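Textiles and Everyday Dress, Handout 4
The hood, the cord and the colour pink
Tutor: Noreen Minhas

Read this before the tutorial, ideally not on the bus to the tutorial. The set chapter is Kaufmann on hoods, pages 74 to 113. He takes nearly 40 pages to get past monks, so start at the section on workwear.

1. Where the hood comes from

Hoods were separate garments for much of the Middle Ages. People wore them over whatever else they had on, and fashion gave them silly tails. The sewn-on hood we know owes more to the 1930s, when American makers put it on sweatshirts for warehouse workers and athletes. It reached the rest of us by way of university gift shops.
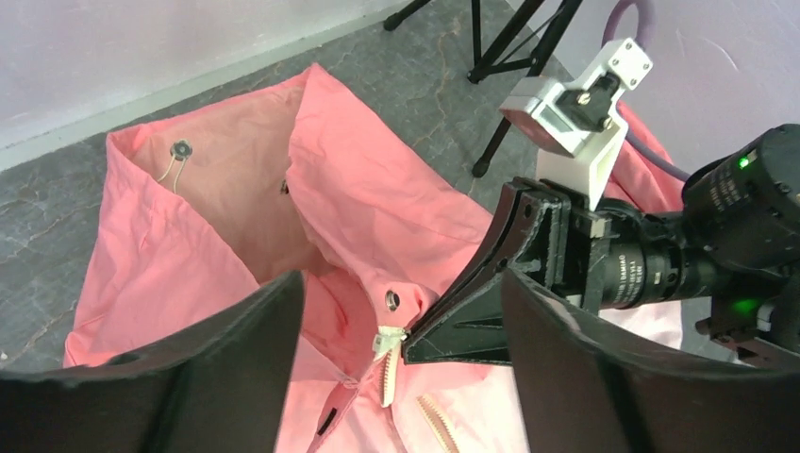 Fig. 1. Pink hooded garment, laid out.

2. Pink, briefly

You will be tempted to write that pink has always been a girls' colour. Please don't. I marked 135 essays last May and a good many said so in the first line. Trade papers in the early twentieth century gave contradictory advice, some of it recommending pink for boys. The rule settled later, and then behaved as if it had been there forever. 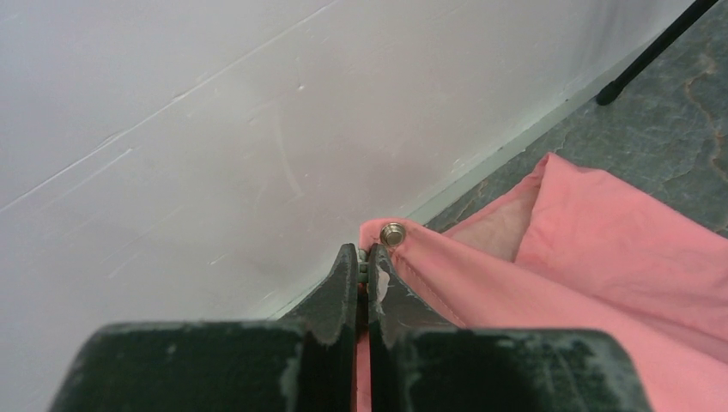

Does dye colour affect how long a fabric lasts?
The fibre and the weave usually matter more, although some dyes fade faster in sunlight and some dark ones can weaken old silk.

3. Fastenings

Drawstrings are ancient. Zippers are not, and early ones had a habit of opening at parties. Cord locks came later still and owe their spread to camping gear. For each fastening, ask who could work it with cold hands — Kaufmann's best question, buried in a footnote.

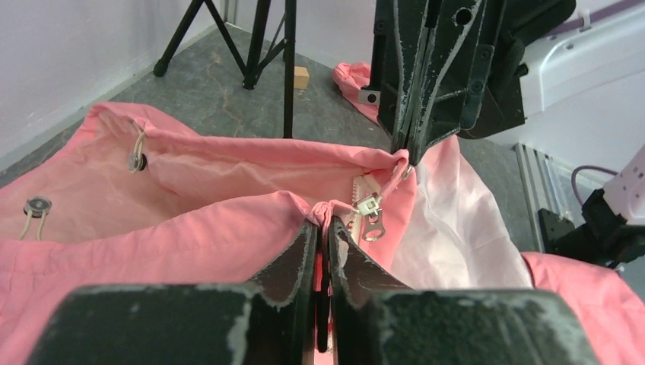
4. For next week

Bring one garment with a fastening you dislike and 870 words on why. Footnotes count. Complaints about the heating in our room do not.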